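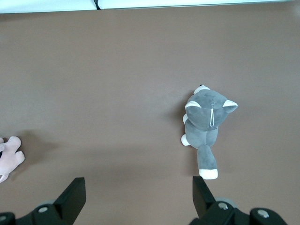
The Last Night Ferry to Pundo

My grandmother had a rule about ferries, and the rule was that you always went outside. It didn't matter if it was raining sideways. You bought your ticket, you found the stairs, and you stood at the rail until the harbour lights had gone small, and only then were you allowed a hot drink. So there I was at ten at night on the top deck of the Clonetti, with my hood up and my nose running, having the best time I'd had in months.

The Clonetti was fifty-eight years old and she shook. Everything on her shook – the benches, the lifebelts, the spoons in the tray by the tea urn. She had been carrying people from Vullden to the island of Pundo since before my mother was born, and this was the very last night she would do it. From the morning there would be a bridge. I had nothing against the bridge (it was a beautiful bridge, we passed right under it, all lit up like a birthday cake!) but you can't stand at the rail of a bridge with a cup of tea.

They had sold 170 tickets and I think they could have sold a thousand. People had come in their good coats. There was an accordion, and a man selling hot chestnuts out of a pram, and a whole choir from the fish market who kept starting the same song and losing it in the second verse. Two girls were running from one side of the boat to the other to see whether they could make her tip. They were quite sure that they had.

I had my grandmother's ticket book in my inside pocket. She used to buy them in books of 100, because it was cheaper, and because she liked to feel she had plenty of crossings in hand. When we cleared her kitchen in July I found the last one in the drawer with the string and the birthday candles. There were 43 tickets left in it. Forty-three! I sat down on the floor and laughed until my brother came in to see what was wrong.

So I had used one. I'd handed it over at the gangway, a soft old pink thing with the price in money we don't have any more, and the woman in the ferry company jacket had turned it over twice.

"Where did you get this?" she said.

"It's my gran's. Is it still good?"

She looked at the queue behind me, and at the ticket, and then she got out her clipper, a real one, and punched a hole in it shaped like a little fish.

"Good as gold," she said. "Mind the step."

Halfway over, the engine note changed. Every regular on the deck lifted their head at the same moment. We slowed, and slowed, and then we were hardly moving at all, just rocking, out in the middle of the black water with Vullden behind us and the Voß lighthouse turning away on its rock. The accordion stopped. Even the girls stood still.

Then the captain came on the loudspeaker, which crackled so badly that I caught one word in three. Something about thanks. Something about the tide. And then, perfectly clear, "Hold on to your hats."

She blew the horn.

I'd heard that horn from the land all my life. I'd heard it through bedroom windows and over the school playground, and I'd set my watch by it. But I had never stood right underneath it, and I can tell you that it goes in through the soles of your feet! It came up through my knees and my ribs and the cup in my hand. She held it on and on, and when she let go there was a gap, a long cold one, and an answer came back from the island. It was a car horn. Then another, and a church bell, and somebody banging what must have been a saucepan, and then all of Pundo was at it, every porch light flicking on and off up the hill.

I tore a ticket out of the book. I don't know why I did it. I held it up over the rail and let the wind have it, and it went off pink over the water, past the lamp, and up. The woman next to me had been crying in a cheerful sort of way, and she watched it go.

"Have you got any more of those?" she said.

I had. I gave her one, and I gave one to the chestnut man, and two to the girls, and then there was a queue, a proper one, right round the funnel and down the stairs. The choir came up for theirs and found the second verse at last. By the time the engine picked up again I had a single ticket left, and I did up my pocket over it and went below to get my tea.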